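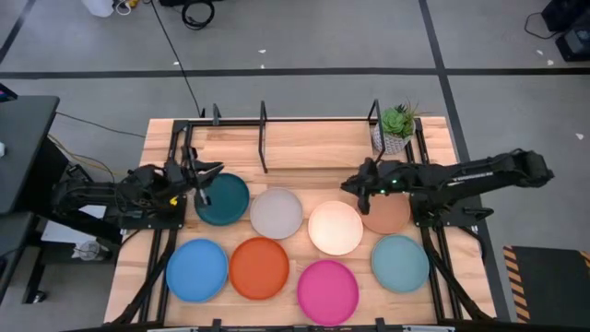
Print this page | Send by e-mail

Category: Home and Table / Company News

Drinham, March 1, 2025

Irau, the tableware maker from Rirnitz, today presents a new collection of round plates under the name Negri. The collection goes on sale in the Irau shop in Drinham and at 116 other shops which already carry our goods. With Negri we return to the plain coloured plate, with which our company began its work 20 years ago. The plates are flat and have a low rim, and they are made to be bought singly, so that each household can put together its own table. Orange next to medium blue, or the bright magenta-pink close to the pale sage-teal, shows well how strong and quiet colours can lie on the same light wooden table without one of them spoiling the other. Terracotta, cream-white, light grey and dark teal complete the eight colours of the first season.

The idea for Negri came from letters of our customers. For many years Irau sold its plates only in boxed sets of one colour. When a plate was broken, the customer had to look for the same colour again, and often this colour was no longer made. Several customers wrote to us that they had started to mix the remains of two or three sets, and that they liked the mixed table better than the old one. We have taken this wish seriously. In the new collection there is no set. Every plate is sold alone, at the same price in every colour, and the customer may choose four of one colour or one of each.

The choice of colours took us longer than we expected. Our design room in Rirnitz prepared 400 small test pieces, which were looked at in the morning, in the evening and under a kitchen lamp. A colour that seemed friendly in the morning was sometimes tired and grey at supper. The cream-white was changed several times, as the first versions looked yellow next to the blue. The magenta-pink was at first not planned for the collection. It was made as a trial by the colleagues in the glazing department, who put it on the table in the canteen, and after one week it was decided to keep it.

We were also asked by the shops to think about food, and not only about the empty plate. For this reason a cook from Drinham served the same five dishes on all the colours. Green salad and white fish looked very good on dark teal. Tomato soup bread and roasted carrots were best on cream-white and on light grey. On the orange plate a simple piece of plain cake was the favourite of all who were present. A small printed leaflet with these suggestions will lie beside the plates in the shops. It is free of charge.

The Negri plates can be washed in the dishwasher and used in the microwave. They should not be put in a hot oven or over an open flame. They stack closely, and a full group of eight needs little height in a normal kitchen cupboard. As the glaze is mixed and applied in small amounts, there may be slight differences of tone between two plates of the same colour. This is not counted as a fault. Customers who wish to have plates as equal as possible are advised to buy them on the same day and to compare them near the window of the shop.

For the first delivery 3000 plates have been made. The second delivery will follow in June, and with it Irau will bring out matching bowls, at first only in cream-white, terracotta and medium blue. If the other colours are asked for, they will be made later in the year. The older boxed sets will remain on sale until the stock is finished, but they will not be produced again. Single replacement plates for these sets can still be ordered from the Rirnitz workshop while they are available.

From the opening of the sale, the Irau shop in Drinham will keep one long table free for customers who want to try the colours together. Visitors may bring a plate, a cup or a tablecloth from home and lay it beside the new plates before they decide. The staff will be glad to help, but it is also possible to do it alone and without hurry. On the first day coffee and cake will be served.

Shops which would like to include Negri in their range can ask for the price list and a box of colour samples from the sales office in Rirnitz. The samples are lent for two weeks, and the return postage is paid by Irau. Press colleagues may borrow plates for their own photographs on the same conditions.

Press contact: Irau, Press Office, Rirnitz

Print this page | Send by e-mail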